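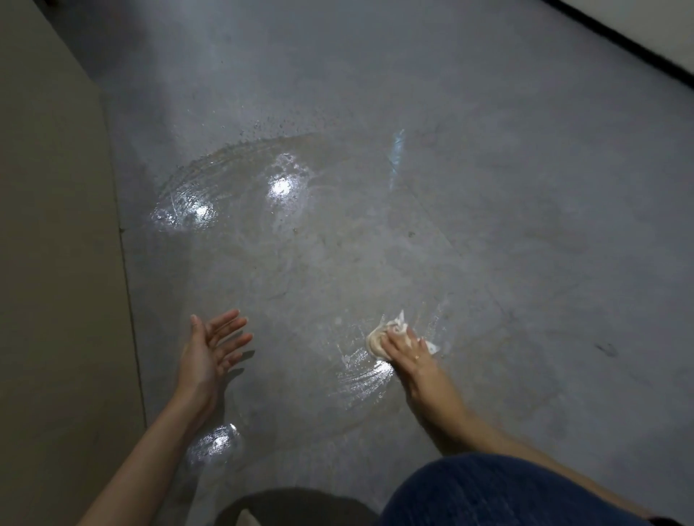 ## 3. Water on Ground-Level Floors

### 3.1 Setting

The housing in the study area falls into two groups. The older group, in Brollgate, was built on raised timber floors and later had its ground floors replaced with concrete slabs. The newer group, in Trarulska, was built on slabs from the start. In both places the slab is often left bare in utility rooms, storage rooms and back entries, and these are the rooms where residents most often report standing water.

Cordeiro's housing survey treated all such reports as a single category, "damp floor." We found this too broad to be useful. A floor can be wet from above, through a spill, a leaking appliance or rain blown under a door. It can also be wet from below, through moisture rising in the slab, or from the air, when humid weather meets a cool surface. The three need different repairs, and a household that buys a dehumidifier for a plumbing leak has spent its money badly.

### 3.2 Household reports

Report forms were sent to 600 households in Brollgate and 600 in Trarulska. The forms asked which room was affected, what the floor was made of, how long the water stayed, and what was done about it. Collection closed on 29/07/2019. Of the forms returned, 400 described water on bare concrete and were kept for the analysis in this section. Forms that described carpet, tile or sheet flooring are taken up in Section 4.

Wording varied a good deal. "Puddle," "pool" and "wet patch" were used for what seemed to be the same thing, and some residents used "sweating" for both condensation and rising moisture. We coded each form from the full answer and ignored the label the resident had chosen. Where two coders disagreed, the form was set aside and read again by a third.

### 3.3 Shape and edge of the wet area

Residents were asked to sketch the wet area, and the sketches turned out to be more helpful than the written answers. Water that arrives from above on a level slab tends to collect in a sheet with a clear edge, and surface tension can hold that edge slightly above the floor (Figure 2). Moisture from below more often shows as a dark area that fades out gradually, with little or no free water on top. Condensation is usually spread thinly over the coldest part of the room, along an outside wall or near a door.

The edge is not a reliable sign on its own. A rough or dusty slab breaks it up, and a sloping one drains it. Espinoza's guide for building inspectors suggests checking the slope first, and we followed that order on all site visits.

### 3.4 Cleanup and reporting

How people dry a floor affects what they report. Small amounts are usually taken up by hand with paper or cloth, as in Figure 2, and the event is forgotten. Larger amounts call for a mop or a wet vacuum and are more likely to be written down. Our counts therefore favor large events, and small leaks that come back often are probably missing from them.

The January forms show this most clearly. Several residents wrote that they had wiped the same spot many times before filling in a form. In 2 of these homes the site visit found a slow leak at a supply valve. The Flukitz moisture meter gave normal slab readings away from the valve in both homes, and neither floor needed treatment once the valve had been replaced.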